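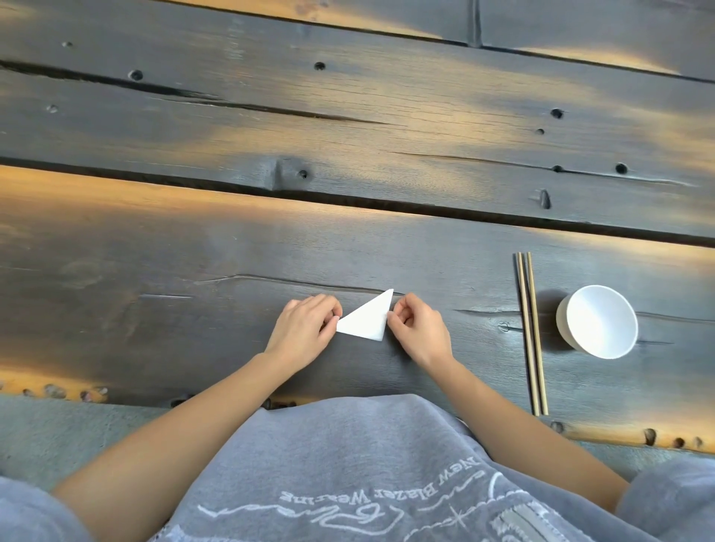

How does a robot learn to fold paper? At Clostia it learns from people who fold paper many times, each one a little differently, while every movement of their hands is recorded.

I visited the Clostia workshop in March, together with a small group from our evening course in automation. The building is on the old Fonseca road, behind a shop for garden machines, and we walked past it two times before we found the door. Teresa Loureiro received us and gave us coffee. She is responsible for the recordings, and she had prepared no slides, for which I was thankful.

I expected to see robots first. The first room had only tables, and each table was different. Teresa explained that the earliest recordings were all made on one clean white desk, and the system they trained, called Peno, became quite good on that desk. Then they moved it to another table and it lost the corners of the paper. Now they prefer surfaces with a history: old planks, cracks, knots, marks. They also leave things from the kitchen beside the work, for example a bowl or a pair of chopsticks. The person does not touch them. Peno has to learn that they do not belong to the task.

Folding a small triangle sounds like work for a child. I tried it, with a camera on my head, and I was surprised how much I was thinking. One hand pinches a corner and keeps it still, the other one brings the paper over and then presses the crease. If you look away to the clock, the camera looks away also, and the example is marked as weak. My own examples were mostly weak. Custódio Matos, who checks the recordings, showed me kindly on his screen where my head had turned.

He told us that the paper folding set has now 1,084 examples, and that 646 of them passed his check. I asked if the others are thrown away. They are kept in a separate folder, he said, and a part of them is used later to teach the system what a slipped corner looks like. One person records around 100 examples in a morning and after this the hands become lazy. In the afternoon the same person does something else, usually writing the short labels: "pinch corner", "fold over", "press crease".

There was a discussion in our group about gloves with sensors. One colleague was sure that they give better data. Custódio had tried a pair from Plergate and stopped after two weeks - the fingertips were too thick for thin paper, and people folded in a strange way. With bare hands the positions of the fingers must be estimated from the video, and when one finger hides behind another there is an error. He prefers this error to the other one.

At the end we saw the robot arm, in the back room, for only ten minutes. It made three folds. The first two were acceptable, and in the third the paper slid off the table and Teresa picked it up from the floor. I would have liked to stay longer there and to ask about the speed, which seemed to me very low.

Visits are possible for groups of up to eight people, in the mornings, and you should write to Teresa before. Bring a sweater, the first room is cold.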